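Bramton Community Robotics Program
Progress report to the Boutros Fund
Reporting period ending July 31, 2021
Prepared by Amarachi Iyamu, Program Manager

1. Purpose of this report

This report covers the second stage of the grant and deals mainly with the public open day held at the Bramton workshop. Spending against the budget is set out in the separate finance return and is not repeated in full.

2. Work completed before the open day

The two-arm bench was moved from the Porndale site to Bramton at the start of the period. The move took longer than planned because the ground floor power supply had to be upgraded first. Both arms were checked and recalibrated after the move, and the control software, Pleretness, was brought up to the current release. Two staff members completed operator training and are now able to run the bench without outside help.

A safety review was carried out with the building owner. It led to one change in the layout of the visitor area: the barrier was moved further back from the bench, and a large screen was added so that people standing behind it could follow the work.

3. The open day

The open day was the main public commitment under this stage of the grant. The centre recorded 322 visitors, including groups from three local secondary schools. Entry was by timed ticket, with 12 people admitted to the bench room at once. The morning sessions were fully booked. Two afternoon sessions ran below capacity, and we believe the late start of the shuttle from Porndale was the main cause.

Each session opened with a short talk, followed by a demonstration and time for questions. The program team chose handling tasks that visitors would know from their own kitchens, with fruit and a bowl as the standard set. Fruit is a useful test of grip. It varies in size and shape, it marks easily, and a bunch of grapes changes its form as it is lifted.
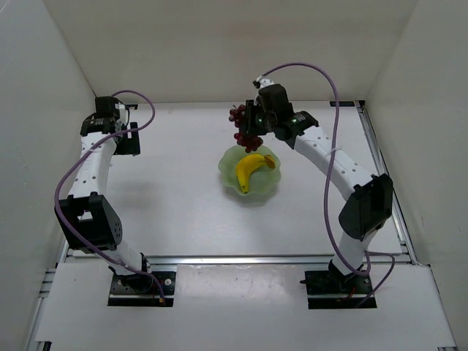
Figure 1. Fruit handling on the two-arm bench: grapes held by the right arm at the far rim of the bowl, with a banana inside.

Questions from the public were mostly about cost, the speed of the arms and whether such equipment could help people with limited hand movement at home. The last of these came up often enough that we propose to add a short section on it to the opening talk. Teachers asked for written material they could use in class before a visit, and a first draft is under way.

4. Matters to note

One session was shortened when the control computer needed a restart. Ticket holders were offered places later in the day. The visitor room was also too warm by mid-afternoon, and portable fans will be hired for any future summer event.

Feedback forms were returned by over half of the adult visitors. The results are still being entered and will be sent to the Fund as an attachment to the next report.

5. Next stage

A second, smaller open day is planned for October and will be aimed at school groups only. Before then, the team will finish the classroom material and confirm transport from Porndale. No change to the approved budget is requested — the cost of the power upgrade was met from the contingency line.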